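Visit report: Turnier open lab day, Farnotcombe
August 2026

Purpose

The visit was made to support the equipment plan for the returns and recycling line. The line item under review is a two-arm bench cell for sorting small containers. Turnier runs its demonstration bench on the ground floor in Farnotcombe. The session lasted 70 minutes.

Bench and task

The task is can sorting with two plastic bins as targets, one light blue and one pink. The test piece on the table was a slim can, already opened, with a barcode on the label panel. Turnier supplies the table with the cell. We would use our own, which takes one line off the quote.
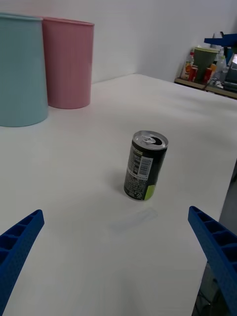
Grippers

Both arms carry two-finger grippers with blue ribbed fingers. Fingers are treated as a wear part and quoted in sets. A set is listed at $3,588, with delivery in nearly 6 weeks. Two sets per arm should go in the first-year budget - one fitted, one on the shelf. 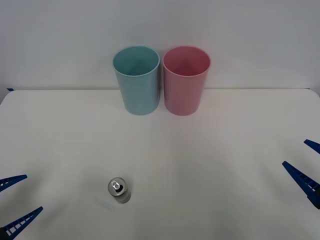 Can at the front left, bins at the back, grippers open on both sides.

Reach is the planning issue. Our bench is deeper than the one in Farnotcombe, and the bins would have to come forward or the arm bases would have to move. Turnier will check this against our drawing at no charge.

Cabling on the arm is external at the wrist. Ask for the cable kit as a separate price, including spares. 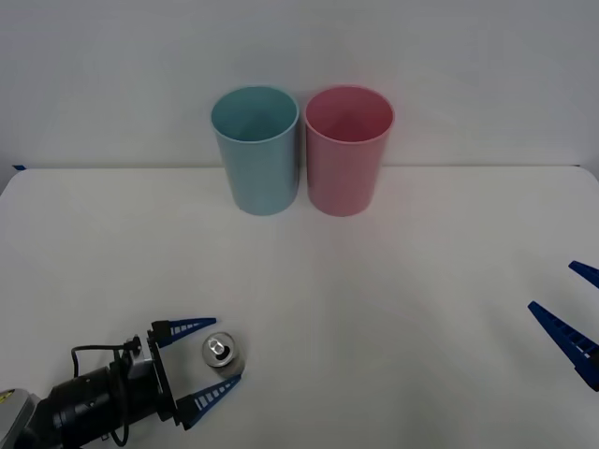
Left gripper with the can between its open fingers.

Cameras and service

The quote includes wrist cameras and a fixed view of the table. Vlachou offered a similar package in May with the cameras as an option, so the two totals can't be compared as they stand. Durero has not sent a price for service. Turnier's service contract runs 5 years and excludes fingers and cables.

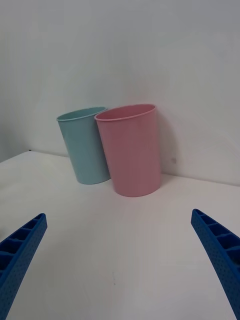 Bins from the wrist camera.

Open items

Revised Turnier quote without table.
Vlachou total with cameras added.
Service price from Durero.
Floor loading and power at our bench position - facilities to confirm before the order is placed.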